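Reading Small Labels in Shared Kitchens and Laundry Rooms: A Study of Contrast, Case and Placement at Grovdale Residence

Final Project Report
Course in Applied Visual Communication
Submitted in June

Summary

This report presents the results of a one-semester project on the readability of small labels in shared student housing. The project team prepared 40 labels that differed in color contrast, letter case and typeface, and asked 114 residents of Grovdale Residence to read them under ordinary room lighting. The sessions produced 1393 usable readings. Labels with strong contrast were read correctly more often than labels with weak contrast in every room where testing took place. Letter case mattered less than the team expected. Placement, which was included late in the planning stage, proved to have a large effect on whether a label was read at all.

1. Background

Grovdale Residence houses undergraduate and graduate students on several floors, each with a shared kitchen and a laundry room. Residents depend on short printed text in both rooms. Shelf tags state which cabinet belongs to which unit, and stickers on the washing machines give the cycle and the amount of detergent. The recycling station on each floor uses a set of labels that was last replaced before any member of the team moved in.

The housing office receives regular complaints about food placed on the wrong shelf, recycling placed in the wrong bin and laundry machines run on the wrong cycle. In the planning interview, the office stated that these complaints are normally handled by sending a reminder to all residents. The team proposed that some of the errors might come from the labels themselves, and the office agreed to allow testing in the common areas.

An earlier student project by Chun-yin Liao examined wall signs in the same building. That project dealt with large text read from a distance, such as floor numbers and exit directions, and reported few difficulties. Small text read at arm's length was outside its scope. The present report takes up that part of the subject.

2. Questions

The project was organized under the following questions.

Does light text on a dark surface read as well as dark text on a light surface when the letters are small?

Do residents read labels set entirely in capitals more or less accurately than labels set in mixed case?

Does the position of a label on a shelf or machine affect whether it is read?

3. Materials

All labels were printed on adhesive tape from the Asen range, which the print workshop keeps in stock in several colors. Two typefaces were used. The first, Verener, is a plain sans serif with wide letters. The second, Pan, is narrower and has smaller openings in letters such as a, e and s. Both were set at the same nominal size. Because Pan is narrower, words set in it took up less room on the tape, and the team left the remaining space blank.

The words on the labels were of two kinds. Half were common kitchen and laundry words, such as RINSE, Flour and Glass Only. The other half were invented words that could be pronounced but had no meaning. Invented words were included so that participants could not guess a word from its first letters. The instructor suggested this step after the pilot session, in which several participants gave the correct answer before the label was fully in view.

Contrast was divided into strong, medium and weak. Strong contrast labels were white on black, black on white or black on yellow. Medium contrast labels were white on blue or black on red. Weak contrast labels were gray on silver or gold on white. The weak combinations were included for a practical reason: they appear on many appliances in the building, where manufacturers print control names in a shade close to the color of the panel.

4. Procedure

Participants were recruited by a notice on the residence message board and by invitation at the weekly floor meetings. No payment was offered. Participants who wore glasses or contact lenses were asked to wear them as usual. Each session took 11 minutes, including the time needed to read and sign the consent form.

Sessions were held in the kitchens and laundry rooms of the residence in the late afternoon and evening, when most residents use those rooms. The ceiling lights were left on and the blinds were left in whatever position they were found. The team considered closing the blinds to keep the light constant, but decided that the results should reflect ordinary conditions.

Each participant stood at a mark on the floor and read a set of labels aloud as a team member uncovered them one at a time. A second team member wrote down the response. A response was marked correct if every letter of the word was right. Hesitations were noted but not scored. Readings interrupted by other residents entering the room were removed from the data.

The placement portion of the study was carried out separately. Labels were attached to a set of open shelves at the top edge, at the front lip or on the side wall. Participants were asked to find a named item and place it back where it belonged. They were not told that the labels were the subject of the test.

5. Results

5.1 Contrast

Strong contrast labels gave the best results in all rooms. There was no clear difference between white on black and black on white. Some participants remarked that white letters on black looked larger, but this impression was not matched by better scores.

Weak contrast labels gave the poorest results, especially in the laundry rooms. Gray on silver was the most difficult combination. When the tape reflected the ceiling light, participants often leaned to one side before answering, and several asked whether they were permitted to move. They were permitted to do so, and the forms record it.

5.2 Letter case and typeface

Common words were read equally well in capitals and in mixed case. For invented words, capitals had a slight advantage, mainly because of errors in mixed case between the lowercase letters l and i. In Verener these errors were rare. In Pan they were frequent enough that the team repeated the test with a second group, with the same outcome.

5.3 Placement

Labels on the front lip of a shelf were used by most participants. Labels on the top edge were used by fewer, and shorter participants tended to miss them. Labels on the side wall were largely ignored. When asked afterward, a number of participants said that they had not noticed that any label was present.

This result bears directly on current practice in the building. On most floors, the shelf tags are attached to the side wall, where they are protected from being rubbed off.

5.4 Text on curved and padded surfaces

The team's original plan covered flat surfaces only. During the semester, the question was raised of how lettering behaves when it is printed on an object that is rounded or soft, as on a case, a strap or a handle. No formal test was carried out. Informal observation suggests that a single short word in heavy capitals remains readable on such surfaces, while longer text becomes difficult toward the ends of the line. 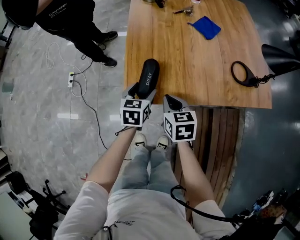 White lettering on a dark surface. The word in both pictures is SHERY.

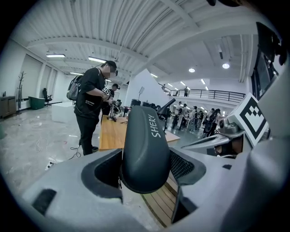
Report by Danish Afridi, Nhung Vi and Tsung-han Tseng
Project supervisor: Fung-ping Au

6. Limitations

The participants were nearly all students, and the results should not be applied to older readers without further testing. Light levels were not measured. The print workshop's supply of yellow tape ran out before the last sessions, so black on yellow was tested on fewer participants than the other combinations.

7. Recommendations to the Housing Office

Shelf tags should be moved from the side wall to the front lip. Clear film may be placed over them to limit wear.

New labels should be printed in black on white or white on black, in Verener or a similar wide typeface. Existing stock in gold or silver should not be used for instructions.

Where the printing on a washing machine panel is weak in contrast, a strong contrast label should be added beside the control. The team has supplied the office with a print file for this purpose.

8. Acknowledgments

The team thanks the residents who took part, the staff of the print workshop, and Chun-yin Liao for access to the records of the earlier project. The label sets and the blank response forms have been left with the course office.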